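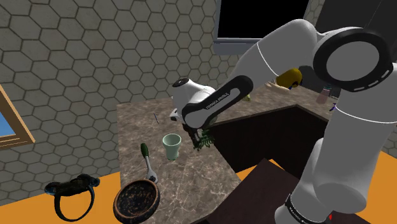

Kitchen L-counter in sim, arm over the back corner, mint cup and spatula on the near section. Plant is under the gripper.

Search this site Go

Category: Meeting Notes > Manipulation Software > Sim & Planning

Tultance kitchen stack, planning + perception sync
December, started 10:05, two people joined late by call
Present: planning, perception, sim, tooling. Control on the call. Wannasri side sent one person for the first half only.

Last minutes: accepted. One fix, the retry limit is per grasp and not per episode, was written wrong last time.

1. Old actions

- Seed logging in the episode header. Done, merged.
- Joint limit margins moved out of the code and into config. Done. Defaults still the old ones, see item 4.
- Docs page for the scene loader. Not done. Carried again, third time. Tooling will do it or drop it, decide before next sync.
- Madum converter writes camera intrinsics twice. Fixed on their branch, we haven't pulled.
- Replay tool crashes on empty episodes. Half done. Doesn't crash any more but prints nothing either, so you don't know it skipped. Reopen.

2. Nightly runs

168 episodes in the batch, 51 failed. Worse than the batch before but the scene set changed so not a fair comparison, perception wanted that noted. Nobody to quote the number outside the group until we have two batches on the same set.

Breakdown of the failures as triaged so far:

- 17 planner timeouts, nearly all with the target on the back section of the counter
- 5 where the plan was fine and the controller aborted on tracking error
- the rest is a mix of bad masks and grasps that slipped, not separated yet

Sim thinks some of the slips are contact settings. Planning thinks the grasps were bad to begin with. Went back and forth on this, no result. Agreed to take ten slips and replay with the grasp frozen and only the contact params changed. If they still slip it's the grasp.

Also the batch job wrote to the old bucket for the first hour. Files copied over by hand, check sums match.

3. Planner timeouts, corner of the counter

Long item. The inside corner where the two counter sections meet is where it goes bad. Arm has to come over from the right side, forearm ends up across the back counter, and everything behind it becomes a colision body to squeeze past. Planner finds the goal pose OK, then burns the whole budget on the path.

Options discussed:

a) Bigger time budget. Works sometimes. Makes the nightly slower and hides the problem. No.

b) Seed the planner with stored elbow-up configurations for the corner region. Planning has a rough version, looked good on a handful of scenes. Worry is it bakes in this one kitchen layout.

c) Two-stage plan, go to a pregrasp above the counter first, then straight down. Control likes this one, makes their side simpler. Fails if there's something tall in between.

d) Shrink the padding on the collision bodies. Current padding is generous. Everyone agrees it's too much for the small flat things (spatula and so on), no agreement for the plant.

Decision: do c first with b as fallback when the pregrasp isn't reachable. Padding to be per category, not global. Timeout stays where it is.

Question from Wannasri, do we ever move the base in these. No. Base is fixed for this task set, moving base is a separate thing and not this quarter.

4. Joint limits

Short. Margins in config are still the conservative ones. Control wants them loosened on the wrist joints only, the elbow stays. Two of the corner scenes are not solvable at all with the current wrist margin, checked offline with IK only. Control will send numbers. Do not edit the defaults until then, someone did that last month and the nightly was useless for two days.

5. Perception

Plant. Leaves are thin and hang down, depth comes back with holes, so the fitted shape is either a fat blob or three separate blobs. When it's a blob the planner treats it as solid and refuses to go near. When it's three the tracker swaps ids between them. Temporary rule: foliage class gets one convex hull, marked soft, planner may pass through the outer part at reduced speed. Sim says soft bodies aren't modeled, so in sim it will just be allowed overlap. Fine for now. Needs a flag in the log so we can find these later.

Cup. Pale cup on the mottled stone texture segments OK. Shadow gets eaten into the mask at low light angles and pushes the centroid off. Perception has a fix using depth to cut the mask, in review.

Dark pan. Interior is dark and the front edge of the counter is right there, edges merge. Pan pose is off in yaw more than anything. Handle detection would solve it when the handle is visible. Moved to backlog with the note that we need pan scenes labelled properly first.

Thin stick things lying flat. Misses. Known. Height above the counter is below the plane threshold so they get filtered out with the counter. Lowering the threshold brings in noise from the stone. Try color difference as a second check, perception to do a quick test, half a day max.

Unlabelled props. There are several in the asset pack that don't have a category at all, they load as "misc" and the language side can't ask for them. Tooling to list them. Dudine made the pack, ask them if there's a newer manifest before we start naming things ourselfs.

6. Sim / rendering

- Wall tile texture repeats, fine, leave it. Somebody asked for variation, low priority.
- Randomizer should swap countertop materials independent of the wall. Right now they are tied to one id. Ticket open.
- Floor color randomization is too strong, the orange one in particular throws off auto exposure in the wrist view. Clamp saturation.
- Window pane renders black. No outside environment loaded. Either load one or replace with a lit panel, sim's choice, but same for all scenes.
- Spawn check. Objects near the front edge of the counter sometimes spawn partly over it. Add a support area check and reject if less than most of the footprint is on the surface. Exact threshold left to sim, write it down in the config comment.

7. Controller aborts

The five. Control looked at three of them before the meeting. All three in the last part of the descent, velocity limit hit, tracking error grows, abort. Time parameterization is using limits from the old arm profile. Easy fix. Other two not looked at.

Asked if the same thing would show up on the real arm. Control says yes probably, sooner, since the hardware limits are tighter than what we have in sim. So: same profile file for both from now on, one source, loaded at start and printed in the log. Planning to review.

Side discussion on impedance gains for placing. Parked.

8. Tooling

- Viewer: collision bodies can now be toggled per object. Key is C. Crashes if you press it before the scene is loaded, don't.
- Diff view for two plans of the same episode, working prototype. Planning wants it yesterday. Tooling says the end of the month.
- Episode names too long, break the table in the dashboard. Will cut to the hash plus scene number.
- CI takes too long. Proposal to run the planner tests only when the planner folder changes. Objection: perception changes break the planner too. Compromise, short planner set always, full set at night.
- Madum asked for read access to the dashboard. OK, read only.

9. Data format

Madum converter again. They want object poses in the counter frame, we store in the base frame. Not changing ours. Converter can do it, both transforms are in the header. Gripper width units also differ, theirs mm, ours m. Add to the readme in bold.

10. AOB

- Machine with the big GPU is down for a disk swap on an afternoon this month, time to be announced in the channel. Nightly will move to the small one and run half the batch.
- License for the mesh tool runs out, tooling to renew.
- Someone please clear old runs off the shared drive, it's at the quota again.

Actions

Planning: pregrasp two-stage with stored-config fallback, behind a flag. Per category padding.
Planning + sim: ten slip replays.
Perception: depth cut for the cup mask, finish review. Soft flag for foliage. Stick test.
Sim: support area check, material ids, floor saturation, window.
Control: wrist margins, last two aborts, single profile file.
Tooling: misc prop list, mail Dudine re manifest, replay tool message on skipped episodes, pull Madum fix, scene loader docs (or drop).
All: tag your failures in the triage sheet, rest of the 51 still has blank rows.

Next sync same slot, 10:00, try to be on time. Item 3 goes first.

Closed 11:20.

Tags: motion planning, collision checking, segmentation, simulation, nightly, Tultance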